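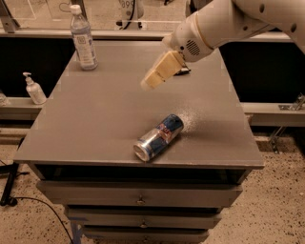 **zondley_norte** escribió:

El mueble gris de cajones sigue en venta, por cierto. Es de madera, pintado, con tiradores redondos pequeños y un hueco abierto arriba. Pido 17 euros y hay que venir a buscarlo a Dardale.

---

**Jasmina Jurić** escribió:

¿Con qué está pintado? Pregunto porque a la derecha de la lata se ve una zona con motitas blancas. Puede ser polvo, vale, pero también he comprado muebles "repintados" en los que aquello era la pintura rindiéndose.

---

**zondley_norte** escribió:

Polvo. Le paso un trapo y listo.

---

**Jasmina Jurić** escribió:

Pues pásalo y nos cuentas. De momento me lo creo a medias.

---

**Cosmin Husar** escribió:

A mí me preocupa más la pintura que el polvo. Si es acrílica sin barniz, cada lata y cada botella que apoyes va a dejar cerco. Tuve una cómoda así en diciembre, dos manos de gris y ninguna protección, y a las 3 semanas parecía la barra de un bar.

---

**geagea14** escribió:

No estoy de acuerdo, Cosmin. La mía lleva años sin barnizar en el taller y limpio con agua y jabón. Depende de la pintura y de cuánto la dejes curar.

---

**Cosmin Husar** escribió:

¿Curar cuánto? Porque cada bote dice una cosa y ninguna me ha cuadrado nunca.

---

**geagea14** escribió:

Yo le di 12 días. Igual tuve suerte, no lo discuto.

---

**samis_b** escribió:

Yo pediría fotos de los cajones abiertos. De frente todos los muebles están estupendos. Guías, fondo y trasera, y luego hablamos de dinero.

---

**zondley_norte** escribió:

Los cajones van madera contra madera, sin guías metálicas. El de abajo roza un poco. Con cera de vela mejora.

---

**samis_b** escribió:

"Roza un poco" en un anuncio de segunda mano suele significar que hay que abrirlo con el pie en la pared. Ofrezco 14 si me dejas probarlo antes.

---

**Jasmina Jurić** escribió:

¿Y las medidas? Lo quiero para un rincón bastante justo y sin fondo y ancho no voy a Dardale.

---

**zondley_norte** escribió:

Esta tarde saco el metro. Samis, por 14 no, pero puedes venir a probarlo.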